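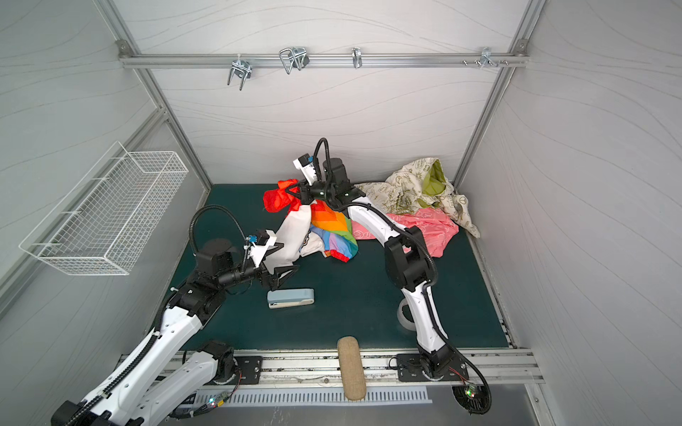

Anhang 1: Nische mit Querschiene, Haken und Drahtkorb links; in der Mitte das weiße Tuch

Vorgang: Vivden Hakenschiene mit Drahtkorb, Tücher rutschen ab, Korb hängt schräg
Gemeldet von: Clementina Vilela, Teretville
Bearbeitet von: Nuno Falcão, Kundendienst Brandão
Status: in Bearbeitung

Meldung

Guten Morgen,
wir haben im Dezember die Hakenschiene und den weißen Drahtkorb aus der Vivden-Reihe montiert. Die Schiene sitzt quer an der Rückwand, der Korb an der linken Wand. Darunter liegt unsere grüne Bodenmatte. Aufgehängt werden ein rotes Tuch, ein weißes mit einem kleinen Comicmotiv und ein Stoff mit Regenbogenstreifen.

Zwei Probleme. Erstens rutschen die Tücher von den Haken, beim roten passiert es am häufigsten. Zweitens hängt der Korb schräg von der Wand weg, und ich traue mich nicht, etwas hineinzulegen. Was auf den Boden fällt, landet meistens hinten an der Rückwand auf einem Haufen und muss auseinandersortiert werden.

Clementina Vilela

Antwort Kundendienst, 10:20 Uhr

Guten Tag Frau Vilela,
danke für die Meldung. Bitte prüfen Sie zuerst die Schiene:

1. Sitzen die kleinen Winkel an beiden Enden fest? Mit der Hand am Profil rütteln.
2. Lassen sich die Haken seitlich verschieben, wenn man leicht dagegen drückt?
3. Welche Haken benutzen Sie für welches Tuch?

Zum Korb brauche ich die Breite der Rückseite und den Abstand der Befestigungspunkte. Es gibt ihn in mehreren Größen, die Halter sind nicht untereinander austauschbar.

Nuno Falcão

Rückmeldung, 11:45 Uhr

Die Winkel sitzen fest, die Schiene bewegt sich nicht. Der Doppelhaken ganz links lässt sich verschieben, der große Drahthaken daneben auch ein wenig. Den schmalen Haken rechts davon benutzen wir nicht, da passt kein Tuch richtig darauf. Die Schrauben rechts am Ende der Schiene habe ich nicht angefasst.

Der Korb ist hinten 33 cm breit. Den Abstand der Befestigungspunkte messe ich nach, dafür muss ich ihn abnehmen. Das weiße Tuch hatte ich bisher immer am großen Drahthaken, das rote am Doppelhaken.

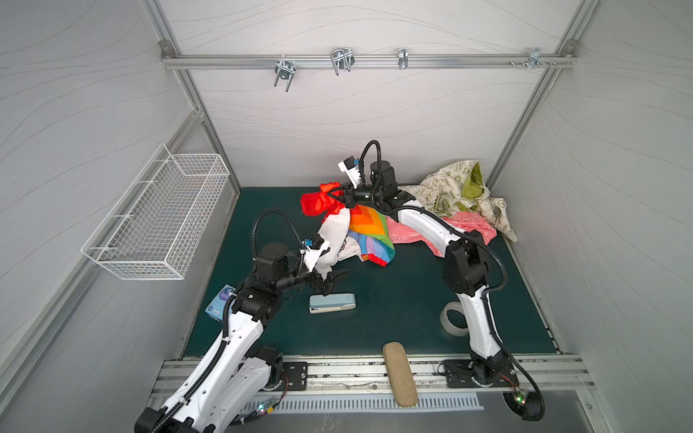 Anhang 2: Rotes Tuch im Stoffhaufen, links der leere Korb

Antwort Kundendienst, 12:10 Uhr

Dass sich der Doppelhaken verschieben lässt, ist nicht in Ordnung. Die Klemmschraube auf der Rückseite löst sich manchmal nach der Montage. Bitte den Haken abnehmen, die Schraube eine Vierteldrehung anziehen und den Haken wieder einsetzen. Beim Drahthaken genauso. Danach beide nacheinander mit einem einzelnen Tuch testen, keine zwei Tücher übereinander.

Bitte auch schauen, ob die Matte hinten glatt in der Ecke liegt. Wenn sie sich an der Wand hochschiebt, drückt sie bei manchen Aufbauten gegen die Verkleidung, und dann sitzt auch der Korb nicht mehr sauber.

Rückmeldung, 14:30 Uhr

Schrauben angezogen, beide Haken sitzen jetzt. Die Matte habe ich in der hinteren linken Ecke am Pfosten mit der Hand abgefahren, sie wirft dort keine Falte. Unten an der Rückwand ist die Wandfolie ein bisschen kraus, das war schon beim Aufbau so und stört mich nicht. Der bunte Haufen liegt weiter rechts an der Wand, den räume ich nachher weg.
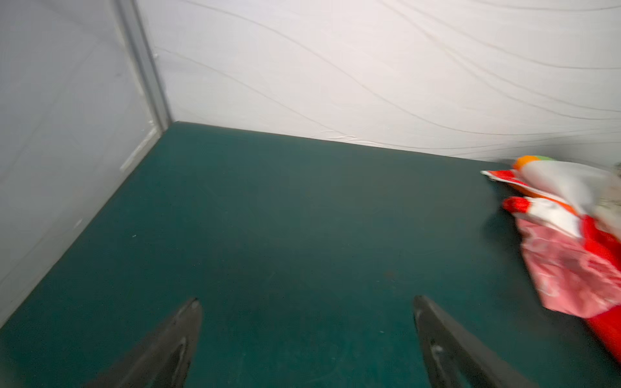
Stand nach dem ersten Test

Das weiße Tuch hält am Drahthaken. Das rote hält am Doppelhaken, solange es allein hängt und über beide Zinken gelegt ist. Sobald der Regenbogenstoff dazukommt, rutscht alles zusammen herunter und verheddert sich. Beim Aufheben hat man dann alle drei auf einmal in der Hand,
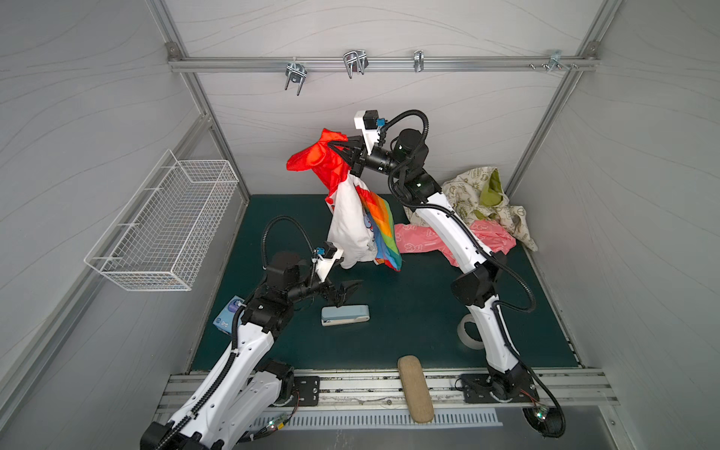
und das Entwirren dauert länger als das Aufhängen. Ich habe es noch einmal mit gefalteten Tüchern versucht, das ging besser. Der Abstand der Befestigungspunkte am Korb beträgt etwa 40 mm. Schräg hängt er weiterhin.

Clementina Vilela

Antwort Kundendienst, 15:05 Uhr

Für den Korb mit 33 cm brauchen Sie den breiteren Halter, bei Ihnen wurde der schmale mitgeliefert. Zwei passende Halter gehen heute aus dem Lager Berkwood an Sie raus. Den Korb bis dahin bitte leer lassen. Für den Regenbogenstoff lege ich einen weiteren Doppelhaken bei, er kommt an die Stelle des schmalen. Die Klemmschraube bitte gleich beim Einsetzen festziehen.

Der Vorgang bleibt offen, bis die Halter montiert sind.

Nuno Falcão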